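2026-08-21

Coffee, day 2 of the new regime. The regime being that I drink it from a mug, sitting down, like a person with a pension.
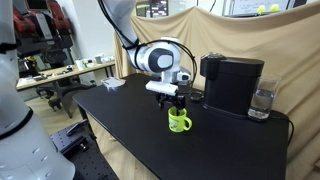

Joar Kristiansen holds that a capsule machine doesn't make coffee at all, it makes a hot brown apology, and that I should have put the money toward a proper pot and a bag of beans from Keskin. He wrote this at length, before seven in the morning, which suggests the beans are doing something to him.

I wrote back that I like the green mug and the green mug likes the capsules. It is an extremely green mug. Gráinne calls it the highlighter. There was once a matching one, but it went to Wistow in a box marked KITCHEN MISC and lives there now, I suppose, with the good scissors and the lid of the butter dish.

Anyway, the machine. Black, on a black table, so that before breakfast I find it mainly by touch. The manual wants it descaled every 1000 cups and has a small table at the back for people who would like to know when that will be. I am one of those people. At one cup a day it comes to a bit under three years. At my real rate it comes to next summer. Three years is 1096 days if you catch a leap year, and I worked that out on the back of the warranty card while the thing warmed up, so the warranty card is now useless for anything else.

Also a glass of water beside it. This was Gráinne Cronin's idea. One glass for every cup, she says, and you'll stop getting the four o'clock headache. So far I fill the glass with great ceremony, drink half, and then walk past the rest of it until evening. The headache came at ten past four. I call that progress.

Bought 6 sleeves of capsules in Jetholm on the way home. The strong ones were gone, so I have the medium, and a vanilla kind I picked up by mistake and will be serving to visitors. Damon is coming tomorrow. Damon will drink anything if you say it's from a small place.

Must do something about the cord. It hangs over the side of the table by the glass, and I've already had one near miss with my sleeve. There's a perfectly good hook in the drawer, bought for this exact purpose in the last apartment, still in its packet.

Second cup at eleven. Third cup at two, which I'm not counting, as I only had it to check whether the first two had been any good. They had — or the third was just as bad. Wrote to Joar to say so. He has replied with a photograph of a grinder.

Bed late. Wide awake, naturally.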